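About Tirkell

Tirkell is a snack and dry goods wholesaler. We buy packaged sweets, dried fruit, seed bars and biscuits from importers and small makers, and sell them on to corner shops, cafes and market traders.

The business was started by Omar Aoun and Carla Bataineh, who had a stall together in Brernidow and kept being asked by other traders where they bought their stock. The stall closed in the second year and the wholesale side carried on from a rented unit in Dileck. We are still there, in a larger unit two doors along.

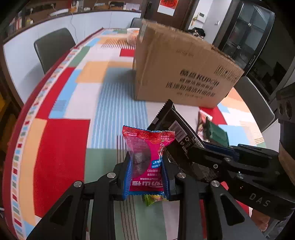 We list over 200 lines. Most come in cases of 72 or 100, and we will split a case for any account customer. Minimum order is three cases, mixed if you like. Orders placed before 2 pm go out the next working day -- later ones the day after that.

Raimonds Petrauskas does the buying. New lines are tried by everyone in the office before we take them on, and anything that arrives without an English ingredients label is relabelled here before it goes out. Caradog Samuel runs the warehouse and Damir Kelmendi looks after accounts and returns.

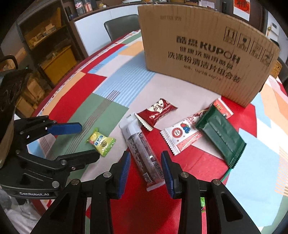
Page last changed: July

We do not sell to the public, but the Tarawneh shop on the same estate stocks much of our range and is open until 5.30 pm.

To open an account, ask Damir for a form. We need a trading address and one trade reference. Price lists are sent by email each month -- printed copies on request.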